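Call for participants: does the kitchen reset really save money?

Posted by Jamila Weerakoon, Pinmont Household Budget Study

You have probably read that planning your meals on Sunday will cut your grocery bill by a third. We have read it too, many times, and we can't find anyone who checked. The articles quote each other. The one survey we tracked down asked people who had just paid for a meal planning course whether they thought the course was worth it. They did!

So we are going to check, and we need households in and near Pinmont to help. We are looking for 134 of them.

What you would do

For 12 weeks you keep every food receipt, including coffee, takeout and the gas station sandwich you would rather forget. Half of the households get a weekly meal plan written by Dilruba Sikder. The other half carry on as they do now. You don't get to pick your group, so please don't ask. Once a week you fill in a short form about what got thrown out. We would like the real answer, moldy spinach included.

Who can apply

Any household of one to six people that buys most of its own food. You don't need to cook well or often. We can't take people who sell meal kits, coach others on budgeting or run a food blog, and yes, we will look.

What you get

$300 per household, paid in two parts. The second part depends on handing in your receipts. It does not depend on saving money, and if your bill goes up we want to know that as much as anything else. We don't promise you will eat better, lose weight or feel calmer. Other programs promise those things and you are free to join them afterward.

What we already know

Not much. A small trial run in April gave us 2634 receipts and no clear pattern, except that fruit was bought with good intentions more often than it was eaten. Yutong Fu, who did the sorting, thinks that may be down to how we worded the form. The form has been rewritten.

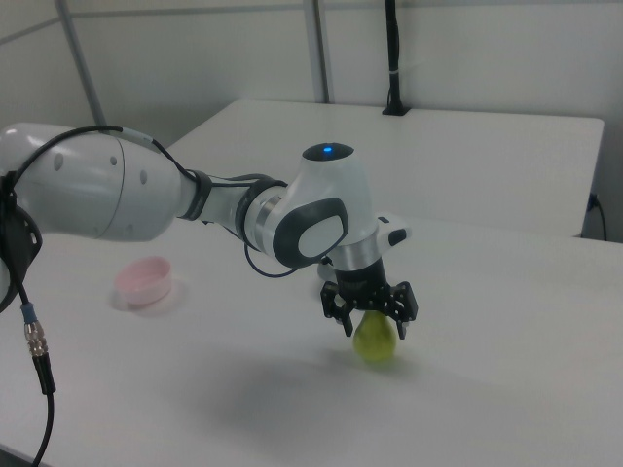
A green pear held just above a white tabletop.

How to apply

Pick up a form at the front desk of the Gunawardena Building or call and ask for Nizar Moussa. Leave a number where we can reach you in the evening. Applications are open from Friday, May 1, 2026 until the places are filled. Read the consent sheet before you sign it. It is two pages long and the second page covers what happens to your receipts.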